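Countertop replacement, is 2,000 reasonable?

Durkach
27 April 2020
Getting a small kitchen ready to rent. Ostik quoted me 2,000 for a new counter, sink cutout included. Cabinets stay.
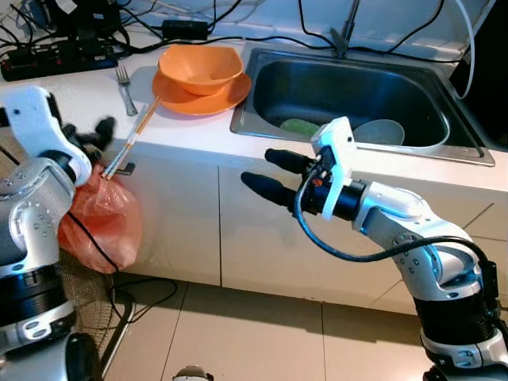

White counter, white cabinets, steel sink.

kostiuk_r
Too much for a short run. I paid 760 in October, but I did the tear-out myself.

Durkach
Did that include the faucet hookup? Mine doesn't.
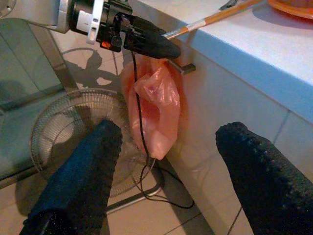

I'd also like to keep the floor tile as it is, so no moving cabinets.

Villon
760 won't get you anything that lasts with tenants. Pay the 2,000 and ask for a thicker edge.

kostiuk_r
Disagree. Mine has been fine - two tenants so far.

Durkach
Leaning toward a second quote before I decide.
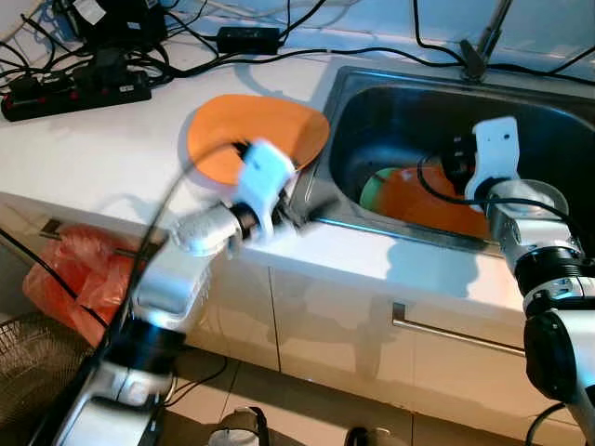 Ostik wants a deposit by Friday and I don't like being rushed. The sink stays either way.

Villon
Then measure the cutout before you call anyone.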